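Asunto: Re: [orden-en-casa] Calcetines: ¿doblar o hacer bola?

El 15 de mayo de 2024, la lista escribió:
> Yo sigo haciendo una bola con cada par y metiéndola en el cajón.
> ¿De verdad merece la pena doblarlos? En casa somos 3 y no acabo nunca.

¡Hola a todos!

Pues yo era de las de la bola hasta hace 7 meses, y mira que me costó cambiar -- pero es que se me daban de sí todos los puños. Ahora los estiro primero en la mesa, bien planos, y dejo a mano una cesta de plástico para ir echando los que están listos (la mía viene de Gronthorpe, de cuando cerraron la tienda y lo liquidaron todo).

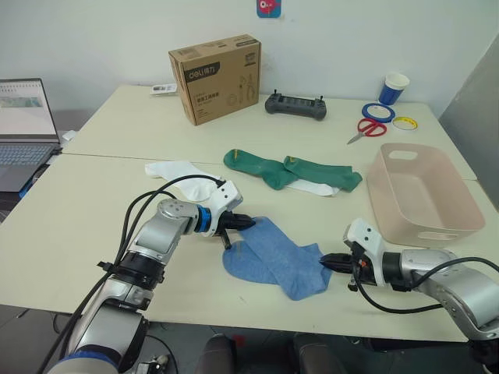
El azul en el centro, los verdes detrás y la cesta rosa a la derecha.

Lo que mejor me funciona es separar por colores antes de doblar nada. Los blancos los dejo para el final, que son los más pesados de emparejar, y los de color van saliendo solos. Con 30 minutos tengo la colada de la semana, ¡y eso que me distraigo con la radio!

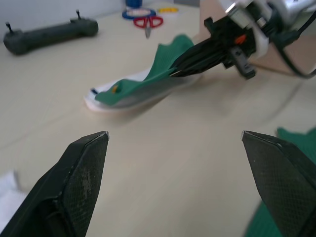 Y si la tela es acanalada, yo levanto un extremo y lo llevo hacia el otro sin tirar, que luego quedan marcas. Dos dobleces y a la cesta. ¿Alguien ha probado los separadores de cajón de Tomach? Dudo entre los de 2 filas y los de 3.

Un abrazo,
la de los calcetines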